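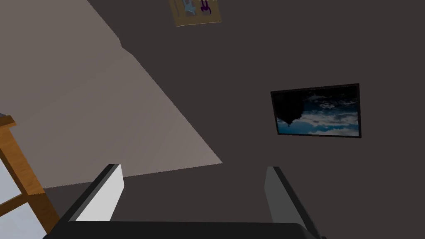 Osian Eynon writes that the Grolent kept his soup hot from breakfast till the end of a long shift, and that the lid is stiff for the first week so don't panic. Five stars from him, four from his wife who wanted it in green.

Grolent Wide-Mouth Food Flask
Item no. 1529
In stock – ships in 2 working days

Replaces the old 1547. Same body, new lid, new seal. If you have a 1547 at home your old lid will NOT fit this one, threads are different. Old seals still available, see spare parts.

What you get
Flask, screw lid, cup that sits over the lid, folding spoon, one spare seal in a paper bag. Check the bag before you toss the box. People toss it every time.

Body
Stainless steel, double wall, vacuum between. Matte outside, plain inside. Wide enough for a real spoon, and for chunks – stew, chili, pasta, rice and beans. Not just broth.

Lid
Two parts. Quarter turn to let the steam out, then the rest of the way. Do the quarter turn first, even if you're hungry. Seal pops out with a thumbnail for washing. Goes back in flat side down. Flat side down!! Most of the leak emails we get are this.

Colors
Slate, cream, brick red. Green was dropped in May last year and we get asked alot. No plans right now. Will post on this page if it changes.

How to get the most out of it
Fill with boiling water, lid on, five minutes. Pour out. Food in straight from the pan, as hot as you can get it. Fill it up to the line, half full goes cold faster. For cold stuff same thing with ice water. Yogurt and cut fruit do fine till lunch.

Don't
No microwave. No freezer. No stove top (yes, someone did). No soda or anything fizzy. No milk left in overnight. Don't use bleach or steel wool on the inside.

Washing
Lid, cup and spoon: dishwasher, top rack. Body: by hand, bottle brush, warm soapy water. Dry it with the lid off. If it smells of curry, spoonful of baking soda, hot water, leave overnight, rinse well. Works on tomato too. Mostly.

Which carry bag
The Varngate sleeve fits, snug. The Jovska lunch tote fits with room for a sandwich box next to it, and an apple if you push. Pandey small pouch does not fit, the large one does. Straps are sold seperately for all three.

Spare parts
Seal for 1529, pack of two
Seal for 1547, pack of two, while they last
Lid complete, slate or cream only
Cup, all colors
Folding spoon – out of stock, back in May

Warranty
Two years on the vacuum. If the outside gets hot when you fill it, the vacuum is gone, send us a picture of the base stamp and we swap it. Dents from drops not covered. Faded paint not covered. Seals wear out, that's normal, change them once a year or so.

Shipping and returns
Free over $100, otherwise flat rate at checkout. Returns fine if unused and in the box. Used ones we can't take back unless there's a fault, it's a food item. Put the order number on the outside of the parcel please, not inside.

Workplace orders
100 or more, we can put a name or logo on the cup. One color print, black or white. Needs artwork as a vector file, and allow extra time. Email Ynyr Rosser from the contact page with the quantity, flask color and a ship-to zip. Mixed colors OK. No printing on the body, the finish won't hold it.

Price on this page good to 12th April. After that the new list applies, backorders placed before then stay at the old price.

See also: Grolent drinks bottle, Grolent kids' flask (smaller, no spoon), bottle brush.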